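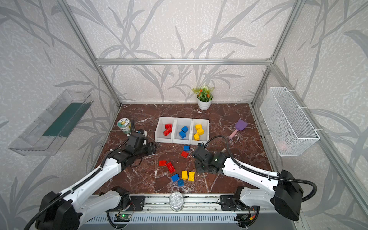 A rule you can't check from the doorway is a wish, according to Duygu Gezer, and she would like every cell standard in the building cut down to what can be checked from the doorway. She said this before we had our coats off. I had come to Todstead in June, without much of a coat to take off, for what the invitation called an open morning on good practice in bench robotics, and I'd expected slides. There were slides later. First there was Gezer at the cell door with a clipboard, failing a robot.

The robot had done nothing wrong. It had two arms, a sorting tray and a supply of toy building blocks, and it was waiting, as far as I could tell, with perfect manners. What failed was the form. Line four asks for the initials of the person who last checked the stop button, and line four had a smiley face in it. She wrote the time next to it and crossed out the smiley face, and the session couldn't start until somebody with initials came back from the coffee machine.

That took a while. I had a pastry.

What the place is for

Todstead is where Andberg keeps its small cells, the tabletop kind, arms clamped along a front rail and everything to be handled within reach. Most of the work is sorting and tidying. Blocks of three colors go into bins, the bins get emptied, and the blocks go into bins again. If you have children you know the job. The difference is that at Todstead each go gets a number, and on the morning I visited the numbers stood at 1279 sessions recorded and 1257 accepted.

I asked what happened to the rest. They had been thrown out over paperwork, mostly, and a few over a sleeve. A sleeve? A sleeve had come into the workspace while an arm was live. No harm was done to the sleeve or its contents, and the blocks went where they should have gone, and the session was binned anyway. The house rule is that a live cell has no people in it above, below or beside the arms, and a session that breaks the rule doesn't count, however nicely it went. I think this is the smartest thing I saw all day. Most safety rules ask you to give something up in return for an accident you probably weren't going to have. This one takes away your morning's work, and everybody I met there reached for things with their elbows tucked in like people on a very small airplane.

The book

The standard itself is called the Cisneros, after the meeting room it was written in. It used to run to 27 pages. It now runs to two, plus an appendix with the rest of the 27 pages in it, which I gather was the compromise. The two pages are on the wall by each cell. I copied down the parts I liked.

Say "live" out loud before enabling the arms, and wait for somebody to say it back. If you're alone, you don't enable the arms.

The stop button gets pressed for real at the start of each shift. Looking at it doesn't count.

Both arms go to their park position before a hand goes in. One parked arm is the same as no parked arms.

A cable that can reach a gripper will reach a gripper. Tie it.

Anything on the table that the job doesn't need is listed on the sheet or taken off the table.

Never fix a dropped part mid-session. Let the session finish or stop it.

The first of these is the one visitors giggle at. You stand there in a quiet room and one adult says "live" and another adult says "live" and then two robot arms go after a toy. By the fourth time I'd stopped giggling, and by the sixth I noticed I was listening for it, which I suppose is how these things get you.

The rule about the parked arms came with a story. The old version said "park the arm," written back when each cell had one. Then the second arms came, and for several weeks people were carefully parking an arm. Whichever was closer, usually. The wording was perfectly clear and had been overtaken by the furniture. Gezer's view is that any change to the hardware should trigger a rereading of both pages by everybody on shift, aloud, and she has so far won this argument as far as "aloud," where it remains.

Clutter, and who signs for it

I spent longest on the clutter rule, since it's the one I'd have gotten wrong. My own instinct would be to strip the table bare and sort blocks on a clean surface. Todstead goes the other way. They want some things on the table that have nothing to do with the job, so that a system learning to sort blocks isn't thrown the first time it meets a potted plant. Their cells have wallpaper. There's a can, and a toy shovel in one setup. What the standard cares about is that each of these things is on the sheet, by name, with a note when it gets moved or swapped.

This sounds simple until you watch two engineers try to agree on what to call something. I heard a real discussion, conducted at normal volume between grown people with degrees, over whether an object was a "can" or a "tin," and whether lying down made it a different entry. (Can. And yes, posture goes in the notes column.) The sheet has a column for notes. The notes column has a guidance note.

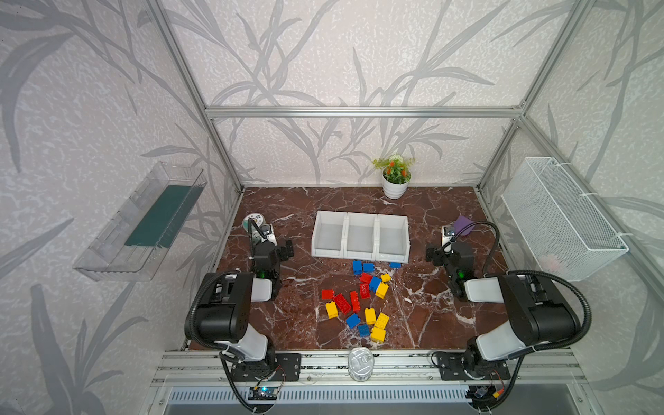 Why not just write "reset the table" and trust people, came the question from the back of our group, and it was a fair one, and I was glad I hadn't been the one to ask it. The answer lasted until lunch.

Short version: they tried. "Reset the table" was the whole instruction for most of a year. To one shift it meant bins empty and blocks tipped out in front. To another it meant bins empty and blocks laid out in a sort of tasteful fan. A third person, never identified, had been grouping them by color before each run, out of kindness presumably, so that the robot's first job was to find the pile somebody had already made. You can imagine what that did to the results. They looked wonderful.

So now the reset is written as an end state. Bins empty. Blocks loose on the table in front of the tray, tipped from a cup held at hand height, and left where they land. Standing, leaning, one on top of another, all fine. You may move a block only if it's out of reach of both arms, and then you tip it again instead of placing it. Extras on the table match the sheet. Arms parked until the hands are out. Then somebody else looks, and signs, and the somebody else can't be the person who tipped.

I was allowed to do a reset. I tipped my cup and a yellow block came down balanced on its edge against a blue one, looking very much as if I'd arranged it, and I reached to knock it over and was told no from two directions at once. I'd like it recorded that my hand stopped in the air. My reset was passed on the second look. The first look found that I'd signed in the box for the other signature.

Where it creaks

I don't want to give the impression of a monastery. The sheets are on paper, and get typed up later, and "later" is doing a lot of work there. I saw a stack of 23 waiting in a tray labeled TODAY. The dates weren't all today's. The software meant to replace the paper is called Uvska and was demonstrated to us on a tablet that needed an update, then a charger, then a different charger, and I left with no opinion on it except that I'd keep the paper for now.

There's also the matter of the board on the rail. Small electronics sit out in the open near the arm bases, wires and all, and a man from another company asked whether the standard had a line on covers. It does, in the appendix, and the line says covers should be fitted "where practical." Gezer read it out in the voice of someone reading a menu with a spelling mistake. You can't check "where practical" from the doorway. She has put in for it to be changed to a plain yes or no by next spring, and it seems the holdup is that somebody has to decide which.

And the stop buttons aren't all at the same height. Nothing in the two pages says they should be. I asked about it twice, the second time with my hand out to show where mine naturally fell, and got a polite look and a line written on the clipboard, so perhaps I've contributed to the field.

Getting there

The parking at Todstead is signed from the wrong side, so go past and come back. Closed shoes are on the invitation and they do mean it; there was a box of spare ones at reception, in sizes nobody has. Tie back hair, leave lanyards at the desk, roll up loose sleeves. Tours start at 9:30 and the pastries are out from 9:00. If you're offered the chance to do a reset, the box for your signature is the one on the left.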